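Sido and Minholm publish shared good-practice guide for hand-held gripper work in homes

Apr 17, 2024 – Minholm
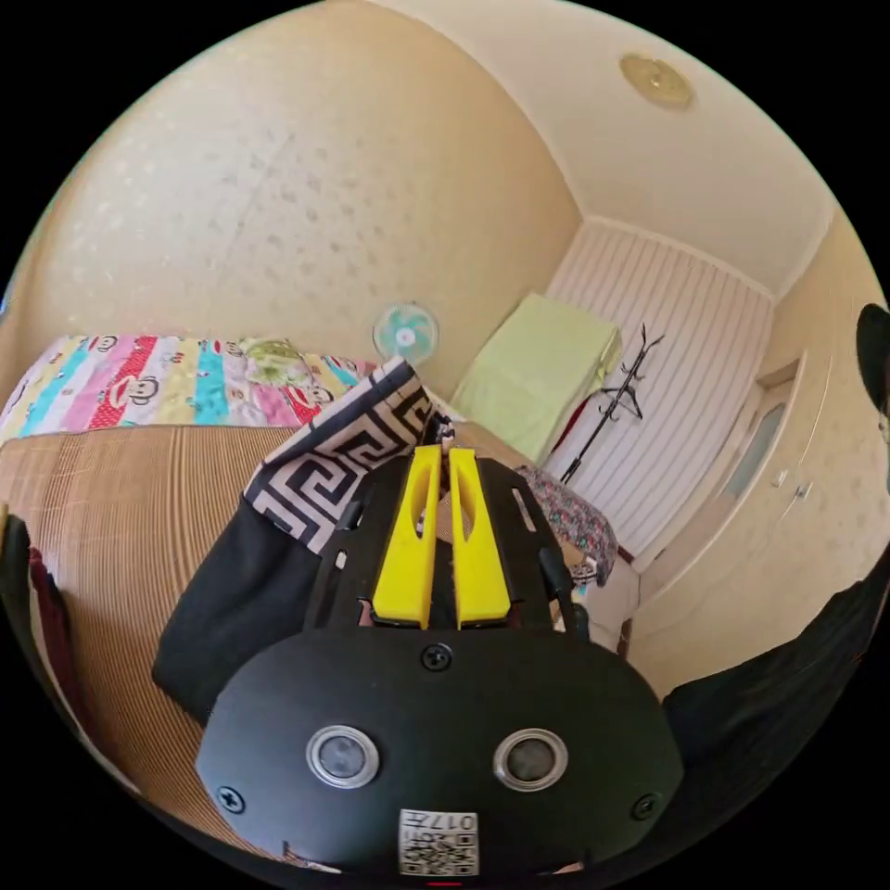
A hand-held gripper with yellow fingers at work beside a bed, with a black and white patterned cloth.

Sido and its partner Gumix are delighted to release the Pinheiro Guide, a plain-language set of rules for people who record household tasks with hand-held grippers. The guide is free to read and use, and it was written with operators in the Minholm area who do this work in bedrooms and kitchens every day.

Home robots will learn a lot from these recordings, so the way they are made matters. Until now each team in the network kept its own house rules – some very good, some only half written down. The new guide brings them together in 74 short points across seven chapters, from asking permission to storing the files.

The chapter on consent is the one we are proudest of! Residents agree in writing to each room before recording starts, and can withdraw a room later without giving a reason. Family photos, mail, medicine and screens are put away or covered first. Rooms are otherwise left as people live in them, because tidy showrooms teach a robot very little about real bedding and real laundry.

Other chapters deal with the tool itself. Labels must stay readable, lenses are wiped before each session, and fingers are checked for wear. Operators keep to a steady pace with soft goods such as sheets and clothing, and they stop if a cloth snags. Sessions have a fixed upper limit, with a rest break that may not be skipped to catch up on a schedule.

Six teams tried out the draft and sent back roughly 2000 comments. Many were about small things, like where to stand when a bed is pushed against a wall, and the guide is much better for them.

Teams that want to adopt the guide can register with Sido. An open question session will be held in Minholm in June, and a checklist that fits on one sheet – the most requested item of all – will be ready by then.

Contact: Sido press desk, Minholm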